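Katsaros Teleoperation Suite > Justine Simulator > Recording Demonstrations > Door Tasks

6.3 Recording a door-opening demonstration

This section covers recording by remote control in the simulated room. For hand guiding of the real arms, see section 7. Complete the controller pairing in section 5 before you start.

1. Open the Justine launcher and load the room Utumari. Wait until the status line reads READY.

2. Select Task > Door > Single knob. The door loads closed, with both arms at their rest position.

3. Set the episode limit to 600 frames. Longer episodes are accepted but are split when the set is exported.

4. Hold both controllers at chest height and press the two grip buttons together. The arms follow your hands from this point.

Caution: Do not press the grip buttons while your arms are fully stretched. The offset is fixed at the moment of pressing, and you will run out of reach before the gripper gets to the door.

5. Switch to the wrist view and bring the open gripper up to the knob. Keep the fingers apart until the front disc of the knob lies between them.

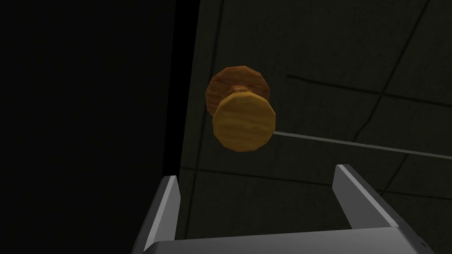 6. Close the trigger slowly. The finger force is shown as a number from 0 to 170. Stop when the number no longer rises, and hold the trigger there for the rest of the turn.

7. Turn the controller from the wrist. If you turn from the elbow, the arm solver will try to move the shoulder joint as well, and the recorded path will be poor.

Note: Only one arm is needed for this task. Leave the other one open and clear of the door. Its joint values are recorded in any case, so keep that hand still.

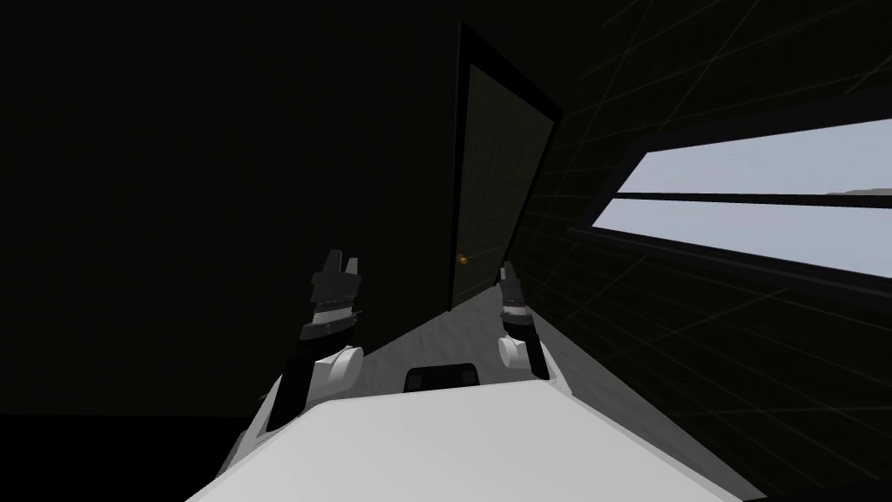 8. Pull the door until the task counter changes to DONE, then open the trigger and move the gripper back before you release the grip buttons.

9. Press Save to keep the episode or Discard to drop it. Discarded episodes cannot be recovered.

6.3.1 Losing the knob in the wrist view

The wrist view turns with the hand, and a small error in pitch is enough to lose the target. If the gripper is tipped too far up, the view fills with ceiling panels and the open fingers point at nothing useful. Lower the controller until the knob comes back between them. Do not close the trigger to search for it.

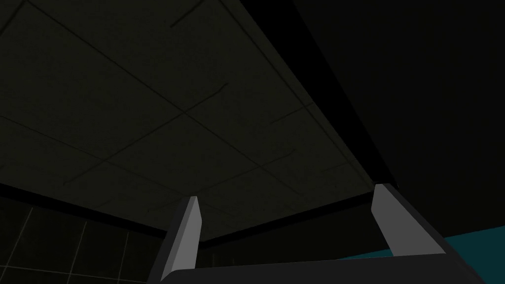 Recovery movements may be left in the episode if they are short. The Kovville reference set has 3,192 episodes and many of them include a correction of this kind. When you are unsure which way the hand is facing, use the surfaces as a guide – the ceiling grid has dark seams, while the wall tiles have thin pale grout lines. If the view has not been recovered after 14 seconds, discard the episode and start again from step 4.

Questions on episode review go to Grigoris Tzanetos. For export settings, continue to section 6.4.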